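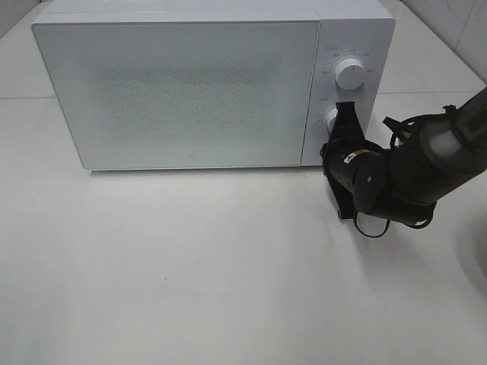 One reviewer of the draft rules, Cruickshank, objected that a force limit on its own says little about safe contact with household controls, and that a knob should have a travel limit as well. We agree. In the Tramia rules a gripper working a rotary dial must meet both limits, and a trial that breaks either one is stopped and logged as a fault.

Figure 2 concerns the second case, reaching into an open appliance. The door must be fully open before any part of the arm enters the cavity — a partly open door counts as closed. Cables are checked for slack every 24 trials.

Figure 2. Gripper inside the cavity of a microwave oven with the door open.

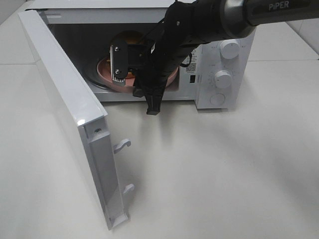
3.3 Stop conditions

A trial ends at once if the door moves while the arm is inside. The operator then backs the arm out by hand control.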